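Gripper Evaluation Group
Minutes of the meeting held Thursday, October 10, 2019
Second floor meeting room, 1:30 p.m. to 3:05 p.m.

Present: mechanical, controls, data and purchasing, plus two from the test bench. Apologies from the software lead.

1. Minutes of the previous meeting

Accepted with one change. Under item 4, "the Caro controller was returned" should read "the Caro controller was to be returned." It is still on the shelf. See item 6 below.

2. Actions carried over

Spare pads for the hand-held tool: ordered, not delivered.
Second power supply for the bench: done.
Written grip naming rules: drafted and circulated. Two comments received, both about whether a pinch at the rim of a container counts as an edge grasp. Agreed that it does.
Calibration sheet for the wrist cameras: not started. Carried over again.

3. Hand-held gripper compared with the arm-mounted gripper

The test bench reported on the comparison between the hand-held tool from Stekell and the Yimer gripper on the arm. Both were run on the same set of household objects, with the same table and the same lighting. The object set has 43 items. It was agreed in September not to change the set until the comparison is finished, and that still holds.

The log now has 3,174 attempts, counting both grippers. The target was 3,000, so the bench has stopped adding to it except where an item needs to be redone. Of the logged attempts, 175 have been set aside for review. Most of these were set aside for timing problems between the camera and the finger position reading. The remainder have a missing or doubtful label. Data will go through them before anyone quotes a success rate, and until then no rates are to leave the group.

Mechanical asked whether the two grippers close at the same speed. They do not. The hand-held tool closes as fast as the operator squeezes, and the Yimer unit closes at whatever speed is set in the controller. The bench has kept the Yimer at its middle setting throughout. Mechanical's view was that this makes any timing comparison between the two meaningless, and that the report should compare only whether the object was held and whether it was set down where intended. Agreed.

Soft and porous objects were discussed at some length. The loofah and the kitchen sponges give under the fingers, and the width reading at contact is different from the width reading a moment later when the grip has settled. At present the two operators record different readings. One writes down first contact, the other writes down the settled value. Agreed that the settled value is the one to keep, and that first contact goes in the notes column if anyone wants it. Older rows do not need to be changed if the raw trace was saved, as data can recompute them.

Wire goods were the other difficult group. The mesh basket can be lifted by the rim or by a corner upright. The grid gives a poor surface for a flat pad, and a finger that lands between wires can push one of them out of line. The bench proposed limiting the basket to rim grasps. Controls objected that a limit of that kind hides the problem we are trying to measure. After discussion it was left that both kinds of grasp stay in, logged under separate names.
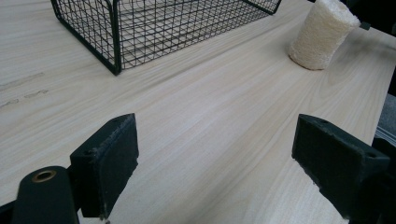

Purchasing asked whether pads in a worn state can be compared fairly against the ones on the Yimer, and would prefer that the comparison be held until the spares arrive. The reply from the bench was that worn pads are what any user will have after a few weeks, and that stopping now would cost more than it would gain. Purchasing did not agree and wanted that noted. It was settled that a short repeat run will be done on the hand-held tool when the new pads are fitted, using the sponges, the loofah and the basket only, and that the two sets of results will be printed next to each other in the report.

Mechanical added that the pads should be marked with the date they go on, which has not been done up to now. A paint pen on the back face is enough.

4. Cameras

The camera on the hand-held tool looks down past both fingers and gives a usable view of the space between them. The complaint from data is about the lower corners of the picture, where black gripper parts in shade are hard for the segmentation step to pull apart. Two remedies were put forward. The first is a light ring on the camera. The second is a strip of matte colored tape on the outside of each finger arm. Controls does not want the light ring, as it will put a reflection on glossy objects and on the metal ones. The tape is cheap and can be taken off. Agreed to try the tape first, on one tool only, and to keep that data in its own folder.

On the Yimer side, the Josari camera continues to drop frames when the arm moves quickly. The cable has been replaced once with no change. The bench will try a different port on the recording computer, and then a shorter cable — in that order, one change at a time, with a note of each.

There was a question about whether the two cameras should be set to the same exposure. They have different lenses and the bench did not think matching the numbers would match the pictures. Data will pick a few pairs and compare brightness on the bare tabletop. No decision until that has been seen.

5. Table and setup

The wood table stays. A request to cover it with a gray mat was turned down, as the whole log so far is on bare wood. Marks on the surface are to be left alone unless they are sticky or raised. Operators should not draw new pencil marks for object positions. Low-tack dots are in the drawer and should be lifted off before recording starts.

Items not in use should be kept well back on the table or off it. Data has found several recordings where the tool bumped something that was not part of the attempt. These can stay in the log if the target object was not touched, but the bump must be in the notes.

6. Controllers

The Caro controller has not been sent back. Purchasing has the return form and needs the serial number and the original box. The box has been found. The power lead has not. Controls asked if it could be kept one more week in order to run the Yimer gripper from it, given that the Yimer's own controller allows only three closing speeds and the Caro can step between them. Purchasing will ask Caro for an extension. If the answer is no, it goes back at once with or without the lead.

Controls also reported that the force limit on the Yimer controller resets to its default after a power cut. This happened once during the bench runs and was caught the same morning. The affected rows are flagged. A line has been added to the startup checklist — read the force limit aloud and write it down before the first attempt.

7. Report

Outline accepted. Mechanical will write the section on fingers and pads, controls the section on closing behavior, data the results. The bench will supply the object list and the setup notes. First drafts by the end of October. The cost section waits on a quote from Stekell for a set of tools with the wider opening, which purchasing has asked for twice.

8. Any other business

The bench asked for a second stool. Purchasing will look in the storeroom before buying one.

The door to the test area has been left propped open in the evenings. Please close it.

Actions

Data: review the 175 set-aside attempts; compare camera brightness on bare tabletop.
Bench: settled width on all new rows; tape trial on one tool; port and cable tests on the Josari camera; date marks on pads.
Bench, when pads arrive: repeat run on sponges, loofah and basket.
Controls: Yimer gripper on the Caro controller, if the extension is given.
Purchasing: Caro extension; chase spare pads; chase Stekell quote; stool.
Mechanical: calibration sheet for the wrist cameras, taken over from the software lead.

Next meeting in two weeks, same room, same time.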